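Service plans: read the small print before you renew

Renewal letters for the Vendora service plan went out in August, and by now most labs on the Fernitz site will have one. The new plan is called Complete. It replaces the old Basic plan and costs $1,994 a year per lab, against $1,380 for the one it replaces. The letter says the higher price buys "peace of mind." I have read the terms twice and I'm still looking for it.

Start with what gets covered. Under Basic, a lab paid for one yearly visit and then paid $600 for each call-out after that. Under Complete, the call-outs are described as included. Good so far. But page four says a call-out is included only when the fault "arises from normal use," and the person deciding what counts as normal use is the engineer Vendora sends. If the engineer decides otherwise, the lab pays $600, same as before, on top of the bigger yearly fee.

I asked the sales desk for a written definition of normal use. I got a brochure. It has a nice cover.

Then there is the response time. The old plan promised someone on site within two working days. The new one promises "a response" within one. A response, according to the terms, may be a phone call, an email or a visit. An email telling you they have received your email would meet the promise. Maybe they won't run it that way, and I'd be glad to be wrong, but the terms allow it and the terms are what you sign.

The argument I keep hearing in favor of Complete is that budgets like a flat number. I understand that. It is easier to get one yearly line approved than to go back for money every time a centrifuge starts making a noise. But the number is only flat if the exclusions stay out of your way, and pipettes, seals, belts and anything made of glass are all on the excluded list. Those are the things that break. I have never had to replace the steel housing on anything.

The other argument is that prices will go up later and it is better to lock in now. The locked price lasts twelve months. After that it can be "adjusted in line with costs," with no cap. A one-year lock on a one-year contract is just a contract.

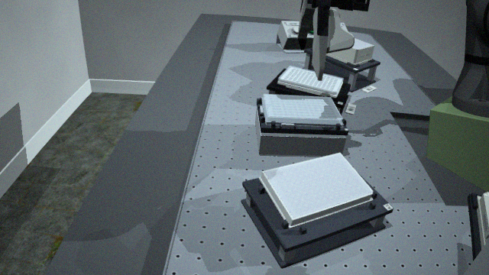 A reader at the Greltow site wrote in to disagree with most of this. Greltow moved to Complete early, in the trial period, and the reader's view is that the plan paid for itself by spring: two call-outs, both accepted as normal use, both handled by a visit and not by email. The reader also thinks I am too hard on the excluded list, which was in the old plan as well, only in smaller type.

That last point is fair. I went back to the Basic terms and the belts and seals were excluded there too, so I take back the suggestion that this is something new. On the rest I'd want to see a longer record. A trial customer in a trial period is exactly the customer a company sends an engineer to. Ask me again when Greltow has been through a full year at the full price.

The Grajales site has gone the other way and dropped the plan entirely. They pay per visit and keep a small repair fund. I don't know that this is any smarter. One bad month would empty the fund, and a lab with older equipment would be foolish to copy them. It does show that not renewing is an option, and the letter leaves that out.

If your renewal is on your desk, a few suggestions. Dig out last year's invoices and see how many call-outs you really had. A lab that had none is being asked to pay more for the same yearly visit. Ask for the definition of normal use in writing, and ask more than once. Ask who settles it when you and the engineer disagree; the terms don't say. And check the notice period. Complete renews by itself unless you cancel sixty days ahead, where Basic simply ran out.

Vendora says a revised set of terms is being prepared. No date was offered. If a copy reaches me I'll go through it in a later issue. Until then, Basic customers can stay as they are until their current term ends, whatever the bold type in the letter suggests.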